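4.2 What happened to the protractors

I should say straight away that I never meant to write about protractors. When I started visiting the Pilkington site in November I was after rulers, because rulers are what everybody fights over, and my notebook from the first fortnight is nearly all rulers. But every time I asked people to show me how they put their drawing things away at the end of a session, the protractor was the piece that gave them trouble, and so it ended up with a section of its own.

The coding sheet had a row for each item and a column for where it was left. By the time we closed the log we had 3652 entries across the two sites (Pilkington and Trovia), and 57 of those were protractors left out on a surface after everything else had gone back. That may sound like very little. Bear in mind, though, that most people only got a protractor out when they had an angle to measure, and plenty of the tasks had no angles in them at all.

Clear plastic is a large part of the story, I think. A see-through protractor is lovely to work with – you lay it over your line and read straight through it – but it takes on the look of whatever it is lying on. On a plain dark desk it shows up well enough. On a patterned top, all cloudy greys and tans, your eye can slide right over it, and I have done this myself more than once while holding the checklist!

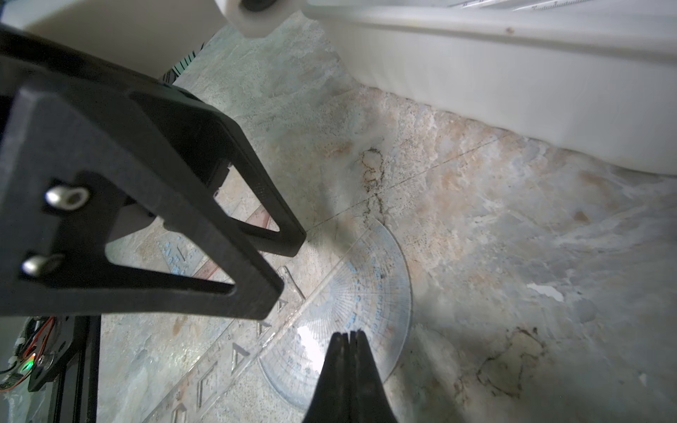 Figure 4. A transparent protractor on a marble-patterned surface, with white plastic items nearby.

Shape comes into it too. A ruler tells you how it wants to be stored, long side against long side, and people did that without thinking. A half circle doesn't stack neatly against anything except another half circle. Roland Parsons, who did the second round of coding with me, had a note in his margin that just said "where does the round bit go?" and we borrowed it as a heading for the whole group of storage problems. Some people stood the protractor up against the side of the tub, some dropped it in flat and then piled the pens on top, and a fair few put it down "for a second" and went off to find the lid.

We did try the Flulta trays, the ones with a shaped slot for each piece. I liked them a good deal more than our participants did. The slots were fine for the first few days, then someone would put a rubber in the curved one and from then on it was the rubber's slot. I come back to the trays in section 6, so I'll leave them there for now.

One last point on the coding. If a protractor was touching its container but not inside it, we counted it as left out. Roland and I disagreed over four of these and settled them by talking them through, and the notes from those chats are kept with the log.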